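Drekow showed the Arar today, its third electric model and the first one with a pickup bed. Went through the press kit and the live stream. Notes below. 20/06/2021

1/ The Arar sits on the same platform as the Stakuscombe hatchback, stretched behind the rear doors. Two motors on every version, one per axle. There is no single-motor model planned, which will keep the starting price up.

2/ Bed is short. Drekow lists a payload of 700 kg with the driver on board. Curb weight is 2,621 kg for the long-range version, so this is a heavy truck for its size. Most of that is battery.

3/ Battery is 79 kWh usable. The company would not give a range figure on stage. Gilmar Teixeira, who runs the electric program, said testing is still going on and the number will come out before orders open in March.

4/ My guess is that range with a full bed will be the weak spot. The Stakuscombe drops a lot at highway speed and it is a much lower car.

5/ The part I liked best was the frame talk. Dalva Falcão from the body team explained how the bed rails tie into a center beam, so the bed can come off with the battery left in place. On the old gas trucks from Drekow you had to take half the back end apart. 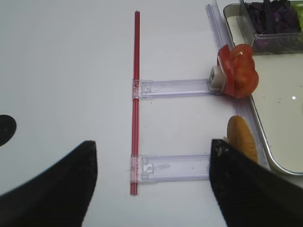
Red rod and clear plastic arms on a white tabletop.

6/ Bed removal is a dealer job, by the way. Falcão was asked twice if owners could do it at home and said no both times. There is a high-voltage line to the rear outlets that has to be shut off first.

7/ Those outlets: one on each side of the bed plus one in the cabin. Enough for power tools or a small fridge. They work with the truck locked, but you have to set it in the app before you walk away.

8/ Interior is mostly from the Stakuscombe. Same screen, same seats. They did bring back real knobs for the heat and fan - good. Rear seat is upright and I would not want to spend a whole day back there.

9/ Towing was skipped in the presentation. The press kit says "to be confirmed." Montserrat Vallejo asked about it in the Q&A and got the same answer in more words.

10/ It will be built at the Arruda plant on the line that now makes the small van. The van stays in production until the end of next year, so expect a slow start for the truck.

11/ Stream ran nearly 2 hours with a long lunch gap in the middle. I had time to eat and reread the charging section, which says peak speed only holds for the first part of the session.
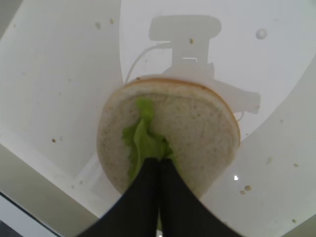

12/ Colors and trims

Two trims at launch. The lower one comes with steel wheels and cloth. The upper one adds the bigger wheels, heated seats and a bed cover that folds in sections. Gray, white and dark green for both, blue for the upper trim only.

13/ Ivone Lopes asked me if it is worth waiting for. If you need a truck this year, no. If your current one still runs, wait for the range and towing numbers.

14/ Nayara Lopes is getting a ride in a preproduction truck next month. I will link her write-up in this thread when it is up.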